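Filed under: Meeting Minutes / Home & Shop Robotics Circle

Minutes, Wednesday evening group, 17 Jan 2024

We got going late because the projector wanted an update, so I'm skipping the hellos. The November minutes went through with one fix (I'd spelled Istgate two different ways, sorry!).

First up was the question we left hanging last time: can any of these machines do a real chore yet? We agreed to stick to tidying a table, and to start in simulation with the marker task, one pen on a white tabletop with a wooden tray beside it. Pick it up, put it in the tray. My six-year-old can do it, when she feels like it.
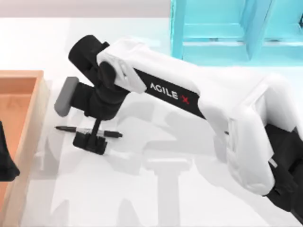
Minutes taken by Ebise Gebremichael

Hideaki Chiba went through his numbers. He ran the marker task 100 times in the simulator over the break and got the pen into the tray on 9 of them. There was some groaning, but I thought it was pretty brave of him to put that up on the wall! Most of the misses were the same kind – the fingers come down a hair too far along the barrel, the pen rolls, and then the arm goes after the spot where the pen used to be. He wants to try a slower approach and a second look before closing.

We spent a long time on whether a pen is a fair test. I said yes, since half of what I pick up at home is pens, crayons and spoons, all thin and all rolling. A couple of people from Terkico disagreed and said the shop floor is mostly boxes and bins, and that they'd be happy with a machine that never touches anything smaller than a soup can. Fair enough, but then who sweeps up the small stuff? Me, I guess. 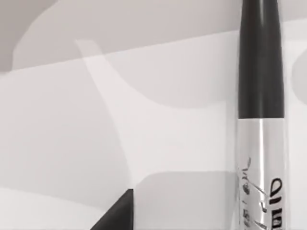

Hideaki also thinks shiny parts are giving his vision code trouble, and asked if we could make everything in the simulator matte for now. I was against that. My kitchen is full of shiny things and none of them are going matte for my convenience. We settled on running both ways and comparing, same starting spots, same lighting.

Next, Skekport. They've offered us 3 evenings in their back workshop so we can try the routine on real hardware. Everyone was for it. Somebody has to check the insurance question first and I put my own name down, which I already regret.

Money: we have 160 dollars left from last year. Tak (our newsletter, for anyone new) takes part of it and the rest goes to printing.

Short argument at the end about laundry folding – tabled again. I still say it's years off. Hideaki says sooner, and he's bet me a lunch.

To do before next time:
Hideaki – slower approach runs, shiny and matte
Me – call Skekport about insurance, send these out
Terkico folks – bring a list of shop chores they'd pay to get rid of

Next meeting is at Istgate, same room, and please bring your own mug.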